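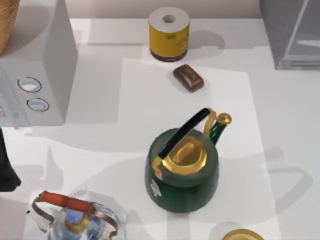

Issue 4, p. 2

# Kulberg kitchen set: data card and budget notes

Simulated tabletop episodes, used to decide what to buy before the Selus arm is ordered. Maintained by Nikola Vasić. Send corrections to Blagoje Todorova.

- Episodes: 1808, of which 1674 passed review
- Objects: kettles, canister, basket, microwave with two rotary knobs
- Storage: about 150 GB

## Planning

Price the gripper fingers separately from the arm. Knobs and lid handles need different fingertips, and the Metwally quote covers one pair only. The props line is 1080 euros and leaves out the microwave. Delivery is planned for January.
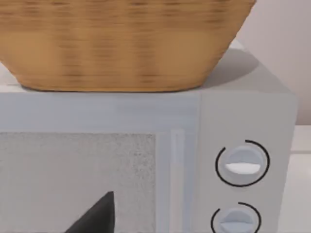

*Fingertip at the microwave door, basket on top.*

Spare fingers are still unpriced.

Related items
Tratis mount drawings
Selus quote comparison
Kulberg changelog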